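Haltcombe Automation Short Course
Session 6: The pad slip fault

Background

The handheld gripper units at the Haltcombe site were used to record picking demonstrations for the Flimatach cell. By the end of January the set held 3,469 recordings. Of these, 519 were later rejected. The cause was a slipping pad on one finger, and it went unnoticed for nearly 150 working hours.

What went wrong

The pads are held to the finger shells with adhesive. On one unit the bond had started to creep under load. The pad moved a little each time the fingers closed and sprang most of the way back when they opened. The width sensor reads the finger drive and not the pad, so the logged grip width looked normal throughout.

Operators did notice that light items turned in the grip. They squeezed harder, which made the creep worse. None of them filled in a fault sheet. Khôi Mạc found the problem while comparing two operators' force traces for the same item.

Why the checks missed it

The start-of-shift check at that time was a single open and close with nothing between the fingers. An unloaded pad does not creep. The maintenance sheet called for pad replacement at 2,000 cycles, but the counter was reset whenever the battery was changed.

Revised check

Close on the test block and hold for ten seconds. Look at both pads from the side while the load is on.
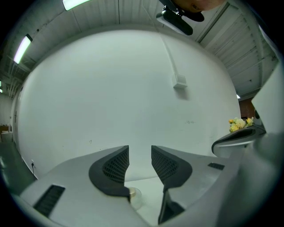
If either pad has shifted against its shell, tag the unit and take it out of use. Do not press the pad back and carry on. Write the cycle count on the paper sheet before every battery change.

For next week

Read the Flekmont incident note and the Dương report, section 2. Write half a page on which of the two missed checks you would fix first, and what it would cost in operator time.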